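The snack counter at Pralitz takes up less room than a coat closet, and Iqra Kiani sets it up again every morning before eight. She has 34 items to choose from in the back and room for only a few of them out front.

Her answer is a clear acrylic stand with three steps. She bought it in August, after two wire racks that she never liked.

"Wire hides the label," Kiani said. "With this one, people can see what's on the shelf behind."

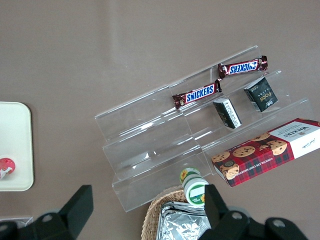 Candy bars go toward the top, where a Snickers can lie flat without blocking anything. Small boxes belong in the middle. Wide packages, such as Walkers chocolate chip shortbread, stay on the bottom step because they cover too much when placed any higher.

The acrylic does need care. Kiani wipes it with a soft cloth and plain water, and keeps paper towels away from it after scratching her first panel. She leaves price tags off the stand and writes prices on a card by the register.

She changes the order every 21 days. The shortbread usually keeps its place, and the candy moves up or down a step depending on what sold.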